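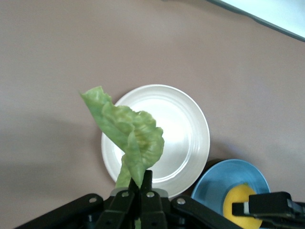 Lettuce going limp by day two — what do you all do?

Last updated 2021-03-08

marrowfat_jim
I've been growing the big frilly sort of lettuce on the plot at Nendbridge, and it comes home looking a picture and by the next evening it has flopped. I've tried the bag it came home in, I've tried a bowl of water on the side (my mother's way, and she swore by it), and I've tried simply eating faster, but there are only two of us and we can't face salad at breakfast. What do you do with yours? I'd like to be able to put whole leaves out on a plate when we have people round in June.

5 replies

pelargonia
Oh, I do sympathise! Wash the leaves one at a time, holding them by the stem end, and let the water run down through the frills where the grit hides. Then into a clean tea towel, rolled up loosely, and into the bottom of the fridge. Mine keep for days like that, and I've been doing it since we lived over the shop in Skidden, so you can tell how long ago that was.

Grerkley_Gill
I'm going to disagree with pelargonia, very fondly. I don't wash until I'm ready to eat. Any damp left in the folds goes brown on me. Dry leaves in a box with a lid, then 5 minutes in really cold water before they go on the plate, and they come up lovely.

pelargonia
But then you have to dry them all over again with guests at the door, Gill! I suppose it depends on your fridge. Ours is an old thing and very dry inside.

marrowfat_jim
Thank you both, I shall try half and half and report back. While I have you, my wife wants to know about lemons, as she likes to set one out beside the salad for people to squeeze.
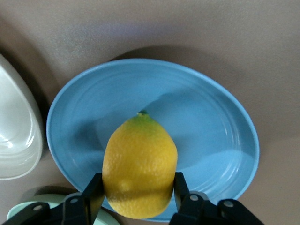

Moved to: Fruit & Citrus

Grerkley_Gill
Lemons now! A touch of green at the stem end doesn't bother me in the least. I've had plenty like that and they were as juicy as any other. I leave mine on a blue plate on the table, partly because yellow on pale blue cheers me up no end on a grey morning, and I use them as I go.

twobuckets
Sorry, can't agree about leaving them out. In our kitchen they go hard as golf balls, and I bought 30 once for marmalade and lost half of them. Fridge, in a closed bag, every time. Roll it under your palm before you cut it.

pelargonia
I'm with twobuckets if you've a lot of them, and with Gill if it's only one or two — they do look so nice out.

marrowfat_jim
One on the plate and the rest in the fridge, then. She says that's what she was going to do anyway.

52 shares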